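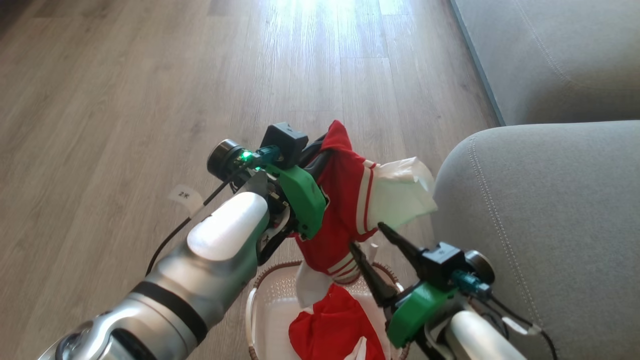 My grandmother's obituary clippings are finally sorted, all 138 of them, and now I'm stuck on what to do when two notices for the same person don't agree. She clipped from the Hesville and Gristville papers for most of her life and hardly ever wrote a date on anything. I laid everything out by family and gave each family a little white paper tag with a short code on it, same style as the 2K one hanging off the cable there, so the codes match my spreadsheet. The one driving me nuts is her aunt, Océane Poirier. The Hesville notice says she was born in Gristville and had four children. The Gristville notice says she was born in Doucette and had five. Which one do I put in the tree? Or do I put both and let my cousins fight it out?

Posted by sheyla_sotelo, April 7, 2021

Re: Two obituaries, two birthplaces
noemie_g wrote:
I'd go with whichever one has the more detailed survivors list. In my experience that's the one the family sat down and wrote, and the other paper just trimmed it to fit. Is there a baby who died young? That would get you from four to five real quick.

bezawitgidey wrote:
Gonna disagree with Noémie, sorry! A long survivors list only tells you somebody knew who was alive that week. It says nothing about where a woman was born 80-odd years earlier. My own great-uncle's obit got his mother's maiden name wrong and his daughter wrote it. Get the birth or baptism record. Put both places in the notes till then and leave the birthplace field blank.

noemie_g wrote:
Blank seems harsh. If I left everything blank until I had the church register I'd have 63 people with no birthplace at all. I put the best guess in and mark it as a guess.

bezawitgidey wrote:
And then somebody copies your tree and drops the "guess" part. Ask me how I know.

sheyla_sotelo wrote:
Ha, ok, you're both kind of talking me into it. Noémie, I don't know of a baby but my mom might, I'll ask her. The Hesville one has the longer list for what it's worth, and it names the pallbearers too. Doucette does have a parish office and I was going to write them anyway. Do they charge?

isabelle_ross wrote:
Doucette charged me 30 dollars last August and it took forever, but what came back was a nice clear copy with the godparents on it. Give them a span of years and both spellings of the surname. Also, scan the clippings front AND back before you do anything else! I dated a whole bunch of mine from the grocery ads on the reverse. 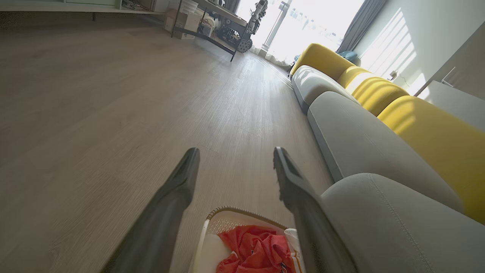
Re: Scanning and dating the clippings
sheyla_sotelo wrote:
Splitting this off since Isabelle brought up the backs. Some of mine are glued to notebook paper. Do I soak them or leave them alone?

isabelle_ross wrote:
Leave them alone, please. Newsprint and water don't get along. Scan at 800 if your scanner goes that high, page and all.

noemie_g wrote:
800 is overkill for newsprint and the files are enormous. I do mine lower and type up the text in Basex next to the picture, so I can search by name.

isabelle_ross wrote:
Storage is cheap and the paper is only getting browner. We'll have to differ on that one.

sheyla_sotelo wrote:
I'll try one each way tonight and see which I can read. Still waiting on my mom about the fifth kid.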